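Gripper drops its hold halfway through making the bed
Home Robotics board > Faults and safety

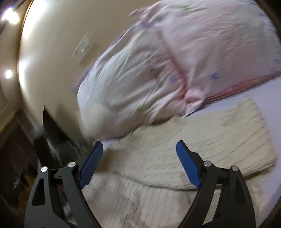
Why does a gripper let go of a blanket halfway through a pull?
Most often the pads are slipping on the knit, so the grip force reads fine at the start and then falls away as the fabric stretches.

pallet_jane wrote:
Hello all, and sorry in advance for the length of this. We've been running bed-making trials with the Skara controller and it lets go of the blanket on nearly every long pull. Worse, last night it didn't stop when it lost its hold. The arm carried on at full speed and knocked a lamp clean off the shelf (my favourite lamp, too!). The log shows fault 50 and then nothing at all. Has anyone met this?

bevan_hollis wrote:
Oh, I do feel for you, we lost a very nice mug the same way. Fault 50 on ours was the grip timeout. Give the pads a good wipe with a damp cloth, let them dry, and drop the pull speed by half. Ours behaved beautifully after that.

Cleltau wrote:
I'm going to disagree with Bevan, kindly I hope. Clean pads might save the blanket but they won't save the lamp. An arm that keeps moving after it has lost its load is a safety fault, and I wouldn't run it again with anyone in the room until that's sorted. Check whether stop-on-loss is switched on. Version 2 turned it off when I updated.

bevan_hollis wrote:
Fair point about the stop, though I still say she should do the pads as well.

pallet_jane wrote:
It was off! I've switched it back on and I'll try some slow pulls tomorrow with the shelf cleared. Thank you both, I'll post the log when I have it.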